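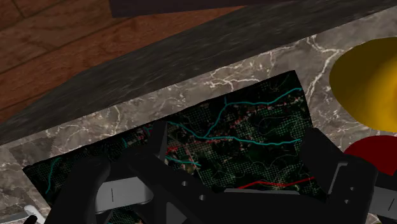 仿真评测小组例会纪要

时间:三月,下午两点
地点:Gellstead 楼小会议室,部分人员线上
主持:Riku Sakamoto
记录:Tamsin Obi
议题:一、上次遗留事项;二、Moltico 策略在随机布置桌面上的评测结果;三、是否对外发布

一、上次遗留事项

1. 评测脚本的随机种子已固定,并写入配置文件。Sakamoto 在自己的机器上重跑过一遍,数值与服务器上的一致。
2. 腕部视角与外部视角的时间戳对齐问题仍未关闭。负责同事说偏差“应该不影响结论”,Obi 要求给出偏差的分布再谈影响不影响。延到下次。
3. Plattner 那批旧日志的格式转换,没有进展。

二、Moltico 策略评测结果

策略组汇报:在随机布置的台面上跑了 100 个回合,成功 39 个;去掉随机干扰物、只留目标物之后,同样跑 100 个回合,成功数明显上升,具体数字策略组要求复核后再写入纪要。汇报人的结论是,策略“对杂乱场景具备初步的泛化能力”。

Sakamoto 不同意这个说法。他的意见记录如下:
(1)39 个成功回合里,有多少是目标物恰好落在夹爪起始位置附近?没有按初始距离分组,这个成功率说明不了泛化。
(2)成功判据是目标物离开台面即算。物体被指侧顶起来、歪着夹住一角,都会被计入。他抽看了若干段回放,其中至少有 3 段他本人不会判为抓取成功。
(3)对比组只有“有干扰”和“无干扰”两档,中间没有梯度,看不出成绩是从哪里开始掉的。

策略组回应:初始距离可以补算,数据都在;判据沿用的是 Flatesico 版本的定义,改了就没法和以前比。Sakamoto 说,如果以前的数也是这么算出来的,那以前的数也值得怀疑。双方就此讨论较久,没有一致意见。
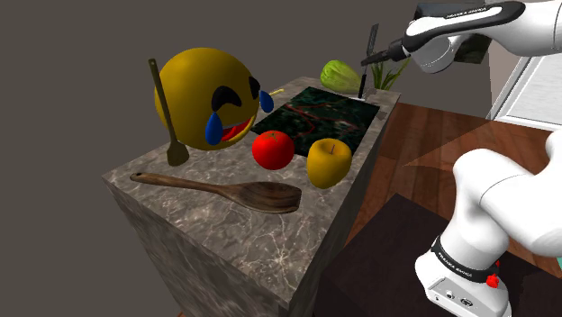 Obi 接着提了场景资产的问题。目前物体从资产库里随机抽取,尺寸没有统一校验。台面上的黄色表情球比旁边的番茄和苹果大出一大截,夹爪张到最大能否夹住,没有人核对过。如果这类物体被抽为目标,那一回合基本等于白送一个失败;如果只作干扰物,它又会遮挡外部视角下的一部分台面。两种情况现在混在同一张表里。

另外,刀和木铲是竖着立在台面上的。Obi 问这是初始化时有意给的姿态,还是物理引擎没有让它们倒下去。资产组答复:姿态是随机采样的,采样后会等物体静置再开始计步,但静置的步数是否足够,没有单独验证过。Sakamoto 认为这一条比成功率本身更要紧:如果细长物体能在仿真里稳稳立着,接触参数多半有问题,那么夹取时的摩擦也未必可信。

关于那张印有卫星地图样式的深色垫子,策略组提出它属于“强纹理干扰”,可以作为视觉鲁棒性的证据写进报告。Obi 反对:垫子的纹理没有作为变量控制过,也没有换成纯色垫子的对照,不能事后拿来当证据。台面的大理石纹理同理。策略组接受,报告中相应一段删去。

有同事问,能否先在真机上试几次,免得一直在仿真里争。Sakamoto 的看法是可以试,但试三五次不算数,而且真机结果好看,也不能反过来证明仿真评测没有问题。此项暂不排期。

三、是否对外发布

策略组希望把 39 这个数放进给合作方的简报,理由是对方等了很久。Sakamoto 不赞成,认为在判据和初始距离两件事弄清楚之前,放任何一个单独的百分比都会被人拿去引用。Obi 提出折中:简报只写评测流程和已知问题,不写成功率。策略组对此有保留,同意先按折中方案起草,由 Sakamoto 过目。

四、待办

1. 按目标物与夹爪的初始距离重新分组统计全部回合。策略组。
2. 从成功回合中随机抽 30 段,由两人各自独立判定,互相不看对方结果,之后再报一致率。Sakamoto、Obi。
3. 列出资产库中超出夹爪最大开度的物体,单独标记,暂不作为目标抽取。资产组。
4. 验证静置步数:对细长物体加长静置时间,看倒下的比例有没有变化。资产组。
5. 增加纯色垫子的对照配置。策略组,本轮能跑完就跑,跑不完不作为发布条件。
6. 给出两路视角时间戳偏差的分布图。沿用上次负责人。

五、其他

服务器磁盘快满了,各组自行清理回放视频,但本轮 100 个回合的原始记录在第 2 项完成之前一律不得删除。

Sakamoto 要求在纪要中写明:他对“初步的泛化能力”这一表述持保留意见,本次会议没有通过该结论。

下次会议时间待定,等第 1、2 项有结果后由 Obi 通知。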